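Thursday, takeout packing, remote control on both arms

Grethe drove this morning and I sat beside her with coffee and opinions. She has gotten so gentle on the handles that I'm a little jealous! My own tries with the pulp carrier still come out jerky, and I suspect I grip too early on the right, which Ingvar has been telling me since January. Rim of the cup first, then the carrier by its middle, that's the order we settled on.

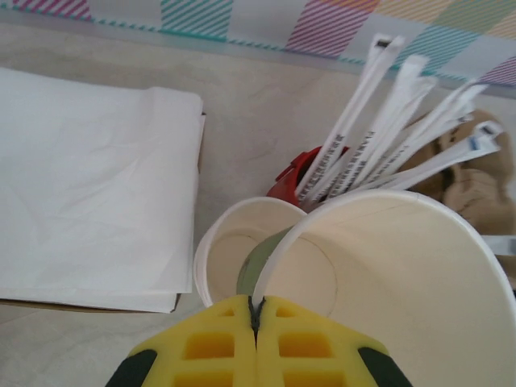
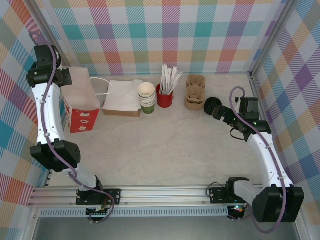
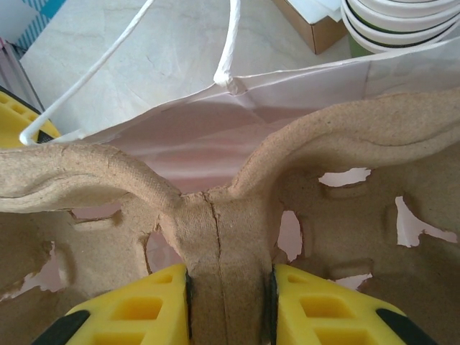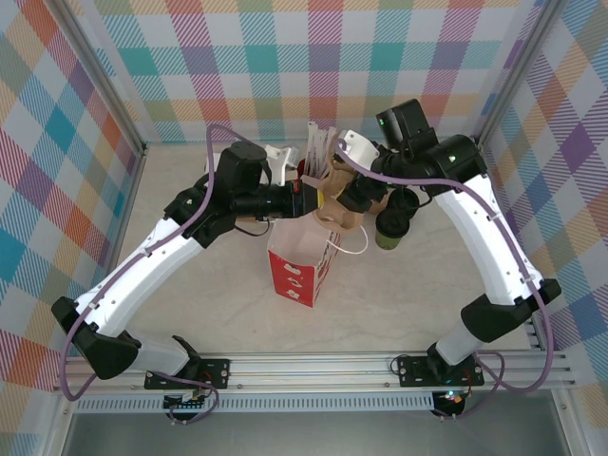

Anyway, we stopped at 33 good runs, and Ingvar wants 1000 before he'll train anything on the Kolev machine, so there's a lot of cup handling ahead of us. To do: slow the left arm down a touch, write the start layout on the whiteboard, and ask Grethe to talk out loud while she drives so the rest of us can pick it up.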